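Packing lunch the night before – soggy bread?

stirnura_fan
So I started packing sandwiches the night before and by noon the bottom slice is mush. I use the Brernthorpe seeded loaf, turkey, tomato, mustard. What am I doing wrong??

crustfirst
Tomato. Take it out, put it in a little tub, add it at your desk. Been doing it for 3 years.

wovholm50
Disagree, I leave the tomato in and it's fine. You need butter or mayo all the way to the edges on both slices. Mustard is mostly water and soaks right in!

crustfirst
Butter slows it down, sure. Overnight though? No way. I've eaten up to 1000 of these things and the tomato wins every time.

lunchbag_lou
Can we talk about wrapping? I switched from foil to plastic and my bread stopped drying out at the corners, but I do think it sweats more if you wrap it while the filling is still warm (I used to fry my bacon and wrap right away, dumb). Now I wrap last.

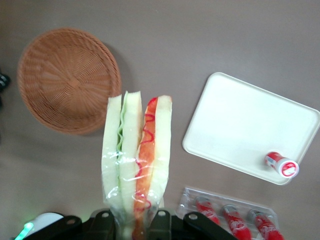 Re: Packing lunch the night before

wovholm50
Plastic is why yours sweats lol. Parchment, then a lidded box. I'll die on this hill.

stirnura_fan
OK trying 2 tonight, one with butter and one with the tomato on the side. Both plastic because I'm out of parchment.

crustfirst
Pat the turkey dry too. The Lương deli near me packs it really wet.

stirnura_fan
Mine's wet too! Didn't even think of that – will report back after lunch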